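Hand-held gripper: rubber tips or harder tips for towel folding?
Luana Nogueira, Dec 5, 2024

We compare two finger tips for our hand-held grippers, the soft one from Bandico and a harder one. The task is a gray towel on a white table. With the soft tip I often pick up two layers when I want only one.
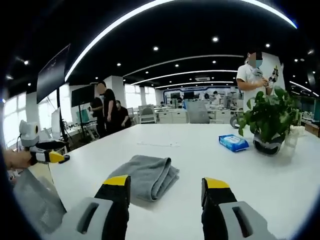
Fedir Stetsiuk
Before you change tips, check how far the fingers close. My soft tips took two layers every time until I stopped squeezing to the end. After this I had 10 good picks from 13.

Luana Nogueira
Thank you, I will try it. I forgot to write that we use two grippers, one for each side of the cloth.

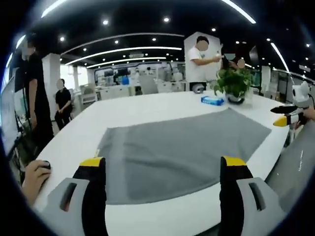

With the towel opened flat the soft tip is good for me, also at the corners. Only the folded stack makes the trouble, so I would like to keep one tip for both.

Kristof Brouwer
Harder tips, always. Soft ones wear out.

Elaine Mendonça
I do not agree with Kristof. Hard tips slide on thick cloth. Come in lower and more from the side.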